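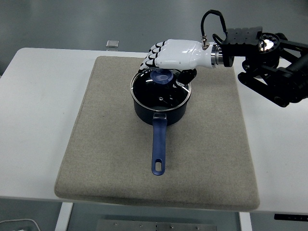

Preguntas frecuentes, jornada de puertas abiertas de Trilum

Actualizado el 30 de mayo de 2023. Iremos añadiendo cosas según lleguen los correos.

¿Hace falta inscribirse?
Sí. Formulario en la web de Irkidmont, una plaza por persona. Grupos de 12 como máximo. Sin confirmación no se entra, lo sentimos.

¿Cuánto cuesta?
Nada. El aparcamiento sí, 2 euros, solo monedas.

¿Qué se ve en la demo?
Una mano robótica blanca, con sus dedos, trabajando con un cazo pequeño de mango azul. Mesa blanca, tapete de fieltro. Tarea de cocina sencilla, a su ritmo. No esperéis un robot que ande por la sala.

¿El cazo lleva tapa?
De cristal, con pomo azul. En enero nos lo preguntaron muchisimo, por eso lo ponemos.

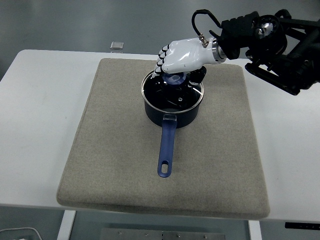
¿Se cocina algo de verdad?
No. Ni fuego ni comida en la sala. El café, en el vestíbulo.

¿Puedo tocar la mano?
Durante la demo no. Al acabar, preguntad al personal de Jilleck, depende del turno.

¿Cuánto dura cada pase?
Unos 20 minutos más preguntas. Entre pases paramos 5 para recolocar todo.

¿Fotos y vídeo?
Sin flash. Trípodes no, que no caben.

¿Van niños?
Acompañados siempre. Detras de la línea del suelo, por favor.

¿Cómo llego?
Edificio Sethi, entrada lateral. La parada de bus queda a 800 metros, cuesta arriba. Acceso sin escalones por el patio.

¿Y si llego tarde?
Se pasa al siguiente grupo si hay hueco. Si no hay, no.

¿Habrá otra fecha?
Sin confirmar. Avisamos por el boletín.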